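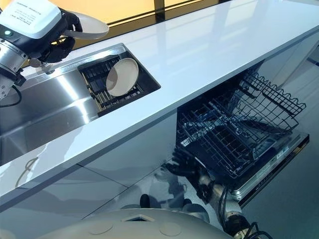
The case against the in-sink rack

Every fall the kitchen catalogs land, and every fall they want to sell us a new place to put a wet plate. This year it's the drying rack that sits inside the sink. Henum has one, Drestel has one, and Vainio has one that costs more than my first car payment. The pitch is the same in all of them: free up your counter, let the drips go down the drain, live like a person in a catalog.

I've had my doubts, and a few weeks of using one hasn't cured me. A rack that nests into a step at the back of the basin does keep the counter clear. I'll give it that. A dinner plate stands up between the slats well enough, with a bit of a lean. Then you want to fill the sink, or rinse a roasting pan, and the rack is exactly where your elbow needs to be. So you take it out and set it on the counter, and now you own a counter rack with extra steps.

The Drestel catalog says its rack holds "a family's worth" of dishes. Whose family? I have read that page several times and it never gives a number. The drawing beside it has a few plates in it, spaced like guests at a stiff wedding, and no mugs at all. If you have a household that drinks coffee, plan accordingly.

My bigger complaint is about what happens next. Most of us with a dishwasher use the sink rack as a waiting room. The plate gets rinsed, stands there until somebody feels like opening the machine, and then gets handled a second time. If it's going in the dishwasher, put it in the dishwasher. If it's been washed by hand, dry it and put it in the cupboard. The rack makes a nice home for plates that haven't been dealt with.
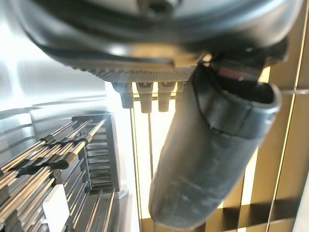

Teemu Miettinen wrote in after the August issue to disagree with me on this in advance, which takes some nerve. He says a rack in the sink is the only reason the plates in his house get rinsed at all, because the kids will drop a plate between two slats but won't stack one in the machine. Fair enough. He also says stainless is the only basin worth having with one of these, and there I'm partly with him. A brushed steel sink takes knocks from a rack better than the enamel one I grew up with, which had a chip at every corner. It will still scratch. The catalogs call that "patina" and I call it scratches. If they bother you, rub along the grain with a soft cloth, and don't buy the special paste.

While we're on things not to buy, several of you asked about rinsing. I went and read the booklets for the two dishwashers I've lived with, and both said to scrape and skip the rinse. I had been rinsing for years out of habit and, I suppose, distrust. I stopped in August as a test. The plates came out the same as before. The filter needed cleaning more often, and that part isn't in the large print. You twist it out, hold your breath and run it under the tap. I'd still call it a good trade, but it's a trade, and anyone who tells you otherwise hasn't looked under their lower rack lately.

Loading is where the advice gets silly. I have now seen the same diagram in four places, with arrows showing water going in directions I don't believe water goes. What I'm willing to stand behind is short. Plates go between the tines, with their faces toward the spray. Leave a gap wherever two would touch. Bowls need to tip forward or they come out with a puddle in the foot. Anything tall gets checked against the spray arm with a spin of the finger before the door closes, and yes, I've skipped that and listened to the knocking for a whole cycle.
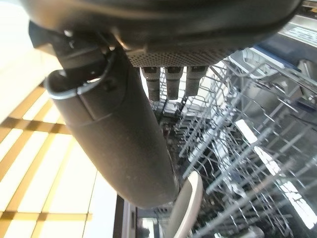 The upper rack deserves a kinder word than it usually gets. People treat it as the place for glasses and lids, and then wonder why the bottom is jammed. Side plates and shallow dishes do fine up there if the height allows it. On mine the height can be changed with a catch on each side, a feature I owned for years before I noticed it. Pull the rack all the way out before you load. Reaching over a half-open rack is how rims get chipped, and light-colored plates show every chip.

Look at the wires while you're in there. Once the coating goes on a tine, rust follows and leaves brown marks on anything pale. The little tubes of touch-up coating work for a while. Mine lasted longer on the uprights than at the bends, where it peeled off like sunburn. A new rack may be the better answer, though I'd ask the price before getting attached to the idea. 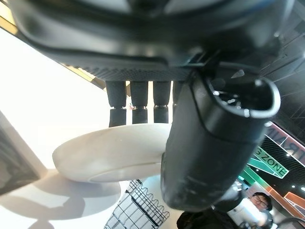 As for unloading, I remain unconvinced by every system. Bottom rack first is the standard advice, so the water sitting in the cup bottoms doesn't rain on the plates. It's good advice and I follow it when I remember. The claim that cracking the door open will dry everything is only true of things that were nearly dry already. Plastic stays wet until the end of time. Hold a dish by its edges, tip it once over the sink, wipe the rim and move on.

So, the in-sink rack. If you have one and like it, keep it. If you're tempted by the Vainio, try a folded towel for a week first. You can borrow my rack from the Trasavthorpe lending shelf, where I left it with its box and instructions. It's missing one rubber foot, and I've already looked behind the stove.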